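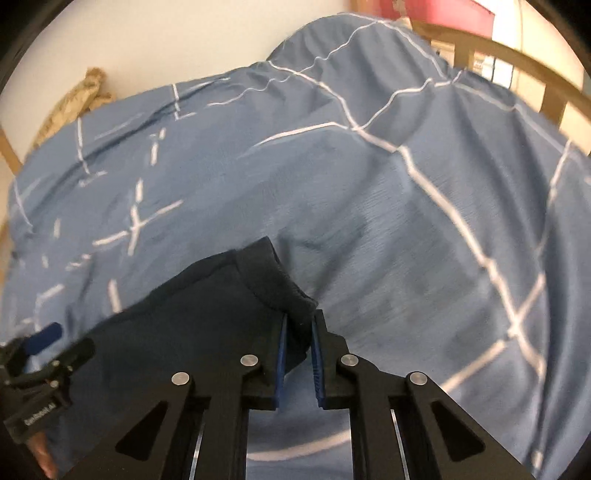 Folding on the bed vs. folding on a table
Home & Laundry > General

pellmell_jo
Tuesday laundry again, and I want to argue about something. Every folding guide I read says to use the bed because it's "the biggest flat surface in the house." Is it flat, though? Mine has a duvet on it. I put a sweatshirt down and the middle sinks, the sleeves slide off toward the wall, and the hem comes up in a roll. Then I fold it and it looks like I sat on it. Does anyone get a decent fold on top of a duvet or are we all repeating what our mothers said?

ezavala
I do six loads a week for a house of 8 and every bit of it gets folded on the bed. Pull the duvet tight first. Takes ten seconds.
- Ezequiel Zavala

pellmell_jo
I've pulled it tight. It stays tight until I put something on it.

Hallimness
Sounds like a thick duvet problem. I had a Neridska one, the winter weight, and you could lose a cat in it. Switched to a thin blanket and T-shirts fold fine. Hoodies are still a pain because of the hood, but that's hoodies.

drybulb
Not buying the "pull it tight" advice either. A duvet has filling. You can stretch the cover all you want and the filling still goes where it goes. Fold the duvet down to the foot of the bed and use the sheet.

ezavala
So now you've unmade the bed to fold a sweatshirt. Great system.

drybulb
I've moved a blanket two feet. I'll live.

mudroom_kate
Can I ask about color? I have a blue duvet cover and most of what my husband owns is navy. I swear I've put away a pile and found one more sweatshirt lying there at bedtime. Would a pattern help? I was looking at one with thin white lines in a sort of grid.

Hallimness
A grid could help you line up the sleeves too. I read that somewhere.

pellmell_jo
Line them up with what? The lines bend wherever the cover bends. Unless the bed is ironed you've got a wobbly grid and a wobbly sweatshirt. I'd believe it on a cutting mat.

mudroom_kate
OK but would I SEE the sweatshirt?

pellmell_jo
Probably, yes. I'll give you that one.

tumbleweed1355
Get a folding board. I have the Mavex one and it does every shirt the same size.

drybulb
And where do you put the board? On the bed?

tumbleweed1355
...on the dryer.

drybulb
Then the dryer top is doing the work. Try it without the board for a week and report back. My sister has a Heo board and it's been behind her door since December.

tumbleweed1355
It's good on dress shirts. I'll admit it hates thick knits, the flaps don't want to close over a sweatshirt.

ezavala
You're all making this hard. Lay it face down, sleeves in, bottom third up, top third down. Smooth it with your forearm and not your fingertips. If you pick at it with your fingertips you get little peaks and the duvet comes up along with it.

pellmell_jo
The forearm thing I haven't tried. I doubt it but I'll do tonight's load that way, half on the bed and half on the kitchen table, and see which half I'd be willing to put on a shelf.

mudroom_kate
Do the navy ones on the bed!

pellmell_jo
They're nearly all navy, Kate.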